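Open day at the Bralley building, Fosville

I'd been meaning to get over to Fosville since May, when they first put the sign up, and I finally made it for the open day on Tuesday, September 23, 2025. It's a long drive from Akby if you take the river road (take the river road, the other way is all trucks), and I got there just as the second tour was lining up in the parking lot.

For anyone who hasn't followed it, Bralley used to be a print shop and then sat empty for years. Now it's been split into 3 work units on the ground floor with a shared hallway, plus the showroom up front that Valderrama rents for its interior panels and trim. I went mostly for the interiors, because I'm in the middle of redoing our back room and I have become a very boring person who looks at other people's ceilings.

We started in the showroom. Lots of sample boards, lots of brochures, coffee that had been sitting a while. The guide was nice and talked fast. She said the whole place had 2000 square feet of new wall surface, and that the hardest part was getting straight lines in a building where nothing was square to begin with. I believed her! My house is the same way.

Then we went through to the units, and I liked those much more than the showroom. The first one was full of people, so I hung back and let the group go ahead. I ended up spending most of my time looking up at how the walls and ceiling had been finished. Everything is so plain. At home I have crown molding with four coats of paint on it and a water stain the shape of a boot, so a plain ceiling is a real treat. 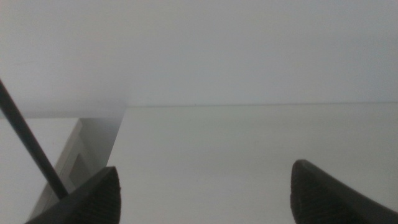 Pale ceiling, off-white panel and the gray trim next to it.

What I was after was that seam where the big panel stops and the ceiling starts. It's really thin, and I'd love to get something that clean over our back door. I asked whether it was caulked or just fitted tight and got a long answer about tolerances that I only half followed — I wrote "ask again" in my notebook and then forgot to ask again. The gray trim has an angled edge to it too, with a little recessed rectangle set in. I'd never have thought of putting gray beside off-white, but I came home and held a paint card up to our wall and now I'm tempted.

The other 2 units were quicker. One was still waiting on its flooring, so we only got to lean in at the door, and the last was being used for kids' crafts, which meant glue and a lot of shouting. I stayed out of the glue.

Lunch was sandwiches on a folding table outside. The egg ones went first. I talked for a good while with a couple who had come to look at renting, and they thought the hallway was too narrow for moving furniture in. I hadn't noticed, but on the way out I did, and they have a point. If you have anything bigger than a desk I'd bring a tape measure.

Parking is free but the lot is small, and the restrooms are at the far end past the showroom. They're planning another open day once the floors are finished. I'll probably go back for that one, with my notebook and the caulk question.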